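2021-02-09

Cleaning day in the back room. I put it off all through the cold spell and this morning I had no excuse left, so I went down after breakfast with the bucket, two sponges, the old towels and the box of baking soda.

I started with the wall. It's the same light gray I put on when we moved in, a can from Bellerby Paints, and I still like it. I had been thinking of changing it to something warmer and even brought home a couple of color cards last week. I held them up and didn't care for either one. One looked like putty and the other looked like a dentist's office. The gray stays. It doesn't show much and it's easy on the eyes when I'm working late.

Washed it down from the top with warm water and a little dish soap, then went over it again with a plain damp rag. The trick with that paint is not to rub. I rubbed a spot by the door two years ago and it has had a shiny patch ever since. Changed the water twice. My shoulder complained by the end, so I sat down and had coffee. 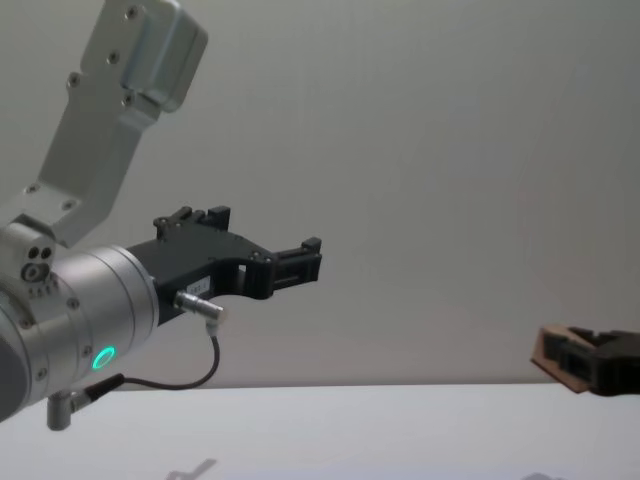 The light gray wall, staying the color it is.

After coffee I did the high parts with the sponge mop. I had bought a new head for it at Bansal Hardware in Imbridge and it turned out to be the wrong size, so I tied a towel over the old one with string. It worked well enough. I'll take the new head back if I can find the receipt. I think it's in the car.

I also wanted to decide about hanging a shelf. The paper supplies are in three different places at the moment and I can never find the tape. But every time I picture a shelf on the gray wall I think how much I like it plain. In the end I left it. The tape can go in the hall closet with the light bulbs, and the big envelopes can go under the stairs. I wrote that on a card and stuck it inside the closet door so I remember where I put everything.
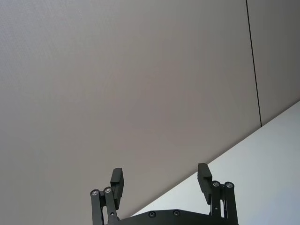
Plain surfaces all the way up. No shelf for now.

Lunch was soup and the heel of the bread. I read the water bill while I ate, $13 more than last time, and I don't see why. I'll call them tomorrow.

The table was the afternoon job. It's white, and I knew when I bought it secondhand from Nenetti Office Furniture that white would be trouble. It was cheap and the right height, and I haven't been sorry, but everything shows. The worst of it is the pinkish-red marks. I don't know for sure what made them. My guess is the red ink pad, the one with the lid that doesn't close, but it could just as well be the raspberry syrup from January. They are smeared over a fair stretch of the top and they get heavier toward one side. Plain soap has never shifted them. I tried it in the fall on a different stain and only made a bigger circle.

I don't want to sand it or use anything harsh. Last time I used the scouring powder on a white counter it took the shine off, and then the counter stained twice as fast. So I mixed up baking soda and water in a saucer until it was like toothpaste, and read the back of the box while I waited for the light to come around to that side of the room. I find it easier to see the faint marks when there's some light across the top.
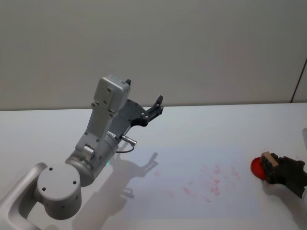 The table and its pink marks.

What do I try first on red stains on a white tabletop?
A paste of baking soda and water, left on for ten minutes and wiped off with a soft damp cloth. If there's still color after that, a little rubbing alcohol on a cotton ball, tested on the underside first.

I'm writing that down because I looked it up last year as well and forgot it.

Did one small patch to see how it goes before I commit to the rest. I'll look at it in daylight tomorrow. Fingers smell of baking soda and my back is stiff, but the wall is done.

Other things: need more sponges, string, cotton balls. Return the mop head. Find a lid for the ink pad or throw it out - probably throw it out. Rinsed the bucket and left it upside down on the back step. Leftover soup for supper, and the heating clicked on just before six.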